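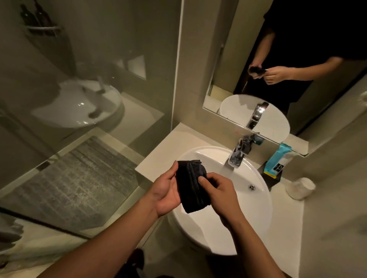
**Polling Place Supplies / Booths & Privacy Screens**

# Virág Tabletop Voting Booth

Item 2586 · Made by Odico · Sold singly or by the case of 10

The Virág is a three-sided screen that stands on a table so that a voter can mark a ballot without an audience. Democracy has asked more of cardboard than this, but the Virág is corrugated plastic, and it still stands up straight at the end of the night, when most of the people in the room don't.

It opens like a book with an extra page. There are no legs, no clips and no instruction sheet. We used to include one, and poll workers used it to level the tables.

## What you get

- One booth, white, with a blank front panel
- A slot-in shelf that keeps the side walls apart and gives the voter something firm to write on
- A pen holder (the pen is your problem, and will be gone by lunch)
- A clear sleeve on the inside wall for the sample ballot or voting instructions

Lettering on the front panel costs extra. Most towns choose VOTE. One ordered VOTE HERE PLEASE, and we thought that was nice of them.

## Size and weight

| | |
|---|---|
| Height, open | 22 inches |
| Width, open | 24 inches |
| Depth, open | 18 inches |
| Weight | 3 pounds |
| Folded thickness | 1 inch |

Two booths fit side by side on a standard six-foot table with elbow room between them. Three will also fit, and you will hear about it.

## Compared with the standing booth

The Zesesham (item 1446) has legs, a light and a carrying case, and it costs a good deal more. Buy it if your polling place is short on tables or your voters like to stand. Its legs lock in two positions, but the lower one is only for voters who prefer to sit in a chair, so check with your election office on accessible booth height before you order either model. A Virág on an ordinary table may do the job, depending on the table and on how much clear space there is underneath. Measure first.

Plenty of places mix the two. The town of Prukby uses standing booths along the gym wall and keeps a stack of Virágs for the hour after work, when everyone remembers at once that it's Election Day.

## Setup and storage

Open the walls, push the shelf down until both tabs catch, and put the booth on the table. If a tab won't catch, the shelf is upside down. It is always upside down.

Wipe with a soft cloth and mild soap. Skip anything with acetone in it, as it will take the lettering off, and a booth that says VO E invites comment. Store flat or on edge, away from the furnace. Please don't tape notices to the panels – use the sleeve, or the wall, or the door like everybody else.

## From customers

> "Went up fast and came down faster. I'd like the shelf a little deeper for our two-page ballot, but people managed." – Feng-yi Wei

> "Good booths. The cartons are terrible." – Botond Hajdu

The cartons have been changed. The new ones have handles, and the bottoms stay on.

## Ordering

Purchase orders are welcome from towns, counties, school districts, unions and clubs. We have also sold the Virág to homeowner associations, whose elections are by far the most bitter we supply.

Orders of up to 300 booths ship from stock. Larger orders are made to fit your calendar, provided your calendar reaches us before the end of August. After that the phones get busy with people who have just found out about November.

Unused booths can be returned within 30 days in the original carton. Losing the election is not grounds for a refund.

*Page updated 28 June 2025*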